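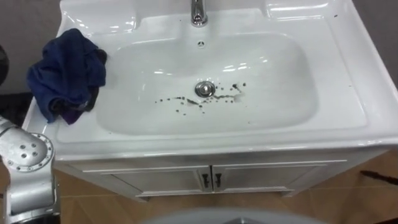

**Reviews / Software / Planning & Control**

# Lileck 2, after a long stretch of sink wiping

Short version: planner good, perception ok, docs bad. Buy it if you do contact tasks. Skip if you only pick and place.

We run it on one arm, bathroom cleaning only. Spots in a basin, find them, pick up the cloth, wipe, check again. Sounds easy. White glossy ceramic is about the worst thing you can hand a vision stack, highlights all over the curved walls and a chrome stopper in the middle of it.

**Perception.** Stain mask works out of the box on dark marks. Anything brown or black around the drain, fine. Faint gray smudges, hit or miss, had to drop the threshold and then it started flagging the overflow hole as dirt. Fix is a fixture mask you draw by hand, once per sink. Tedious but it holds. Single specks up on the rim get dropped by the default min blob size. Change that first.

Cloth detection: dark navy on white, no trouble. Grasp point on a bunched up cloth is another story. It likes the top fold, I'd like it to ask before going for the part hanging over the edge. Mansa Asamoah wrote a small re-rank script for us and that's what we use now.

**Planning.** Best bit. Wipe paths follow the basin wall properly and keep clear of the faucet. Pondow, which we had before, would plan straight thru the spout if the depth map had a hole in it. Chrome gives you holes in the depth map. Lileck fills them from the fixture mask, so draw the mask.

**Control.** Force mode smooth on the flat, a little chattery where the wall turns into the floor. Turned damping up, better. Still no per-region force limit, supposedly coming in May.

**Tooling.** Log viewer is great, scrub back and see mask, path and force together. Config is one YAML file, ours is 287 lines, half of it I dont dare touch. Error messages useless. "Plan rejected (16)". Ok, why?

Support: Haiyan Dai answered everything same day, good answers too. Should be in the docs.

Price 1,745 a seat. Steep for a small lab. We renewed anyway.

Tested on the 26/02/2021 build.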